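**Part-time housekeeper, furnished rooms, Florkgate**

Homen rents furnished rooms to people who need a place for a few weeks or a few months. We are looking for one more housekeeper to get rooms ready between guests and to do the weekly clean while a guest is staying. The job starts in February and is permanent after the trial period.

The hours are up to 24 a week, spread over daytime shifts. The first shift begins at 8 in the morning. You will normally have two rooms per shift, so there is enough time to do each one properly. We don't pay by the room and we don't expect anyone to run.

**The work**

A changeover starts with the bed. Strip it, check the mattress, and make it up again with a clean set from the linen closet. Most of our beds are solid frames with side rails, and the bedding has to sit inside the rails and be smooth at the headboard. Wipe the headboard and the rails with a cloth that is only slightly damp. The wood marks easily, so please don't use spray on it.

After the bed you do the floor, including under the bed and behind the curtains. Cables and adapters are moved by hand before vacuuming and put back afterward. Rugs are lifted, shaken out and laid down again. Boxes or bags that belong to a guest who is still staying are moved only if they are in the way, and they are never opened.

Desks are wiped front to back, including the shelf and the corners. Walls are checked for marks. Small smudges usually come off with a dry sponge. If one doesn't, write it in the room book and leave it for maintenance. Baseboards are done once a week.

Curtains stay up. You check the hems, brush off dust, and tell us when a panel needs to go to the laundry.
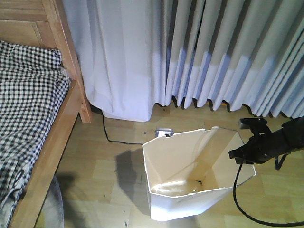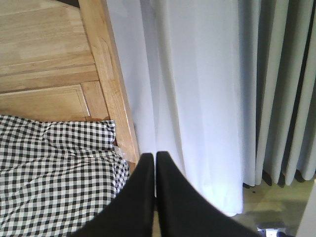
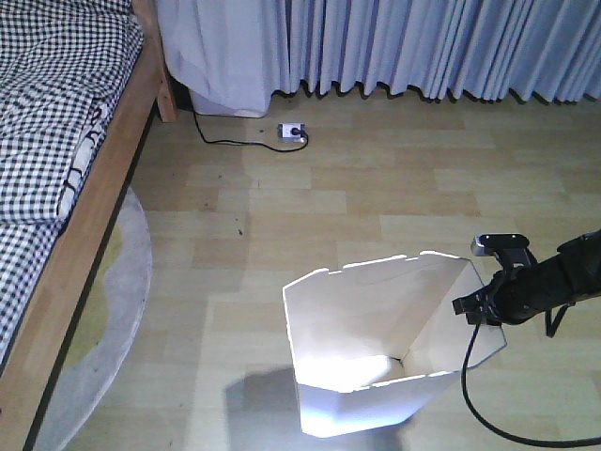
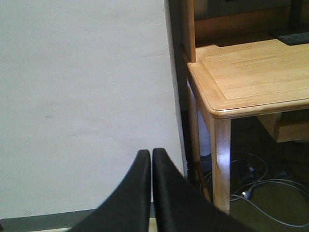

Bed, curtains and floor, with the desk corner in the last photo.

**What we need from you**

- You have cleaned rooms, apartments or houses for pay before, or have kept house for a family for a good while.
- You can make a bed alone, lift a mattress corner and kneel to reach under a frame.
- You can read and write short notes in English. The room book is in English.
- You are on time. Guests check in at set hours and the room has to be ready.
- You can work some weekends. The schedule is posted two weeks ahead.

You don't need a car. All the rooms are in Florkgate and you can walk between them. You don't need to bring supplies. Cloths, sponges, vacuum cleaners and gloves are kept in the supply closet in each building. If you are sensitive to a cleaning product, say so at the interview and we will order something else. We have done this before and it is no trouble.

**What you get**

Hourly pay above the local minimum, paid every two weeks. The exact rate depends on experience and we will tell you what it is before you come in, so you don't waste a trip. Time spent walking between buildings is paid. So is the trial shift. You get paid sick days once the trial period is over, and work shoes once a year.

For the first two weeks you work alongside another housekeeper and do no rooms alone. After that you have your own list of rooms, which stays mostly the same from month to month.

**How to apply**

Write to Sieglinde Nolte at the Homen office, Florkgate, or drop a note in the office mailbox. Put job number 3438 on it. Please include:

- your name and a phone number
- where you have worked and for how long
- the hours you can't work
- when you could start

A full résumé is fine but you don't have to send one. Half a page is enough. If you have a former employer who is willing to take a call, add the name and number.

We call everyone who applies, including the people we don't hire. Interviews are held at the office and take half an hour. The trial shift is one changeover, done together with Sieglinde, and you will hear from her afterward by phone.

The office is open until 2 in the afternoon. If you have questions about the job, stop by before then or leave a message.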